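The vote was at 6 in the morning, which tells you plenty about bakery people. I pulled into the Weritz lot with a gas station coffee and found Tamara Hordiienko already there, handing out hair nets to anyone who'd forgotten theirs (me, for one).

Weritz makes the frozen rolls you've probably eaten at somebody's wedding. The night crew had been talking union since September, mostly over scheduling. People would find out at the end of a shift that they were working a double! Tamara has been on the dough line for 21 years and she told me she'd missed more birthdays than she wanted to add up.
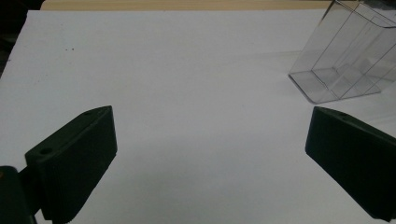

A white surface on a light wooden tabletop.

I'd expected shouting. What I got was a long line, a lot of yawning and a plate of poppy seed cake going around. Valter Amaral, who drives a forklift and talks faster than anyone I've ever interviewed, walked me through the asks: two weeks' notice on schedules, a real break room, and a raise for anyone on nights. He'd voted no the last time this came up, at his old job with Gaete, and he still goes back and forth on dues.

The yes side won by 50 votes. There was some hugging by the vending machines, and then the day shift had to clock in, so everybody moved. Bargaining starts next month, and Tamara has already asked for the night off.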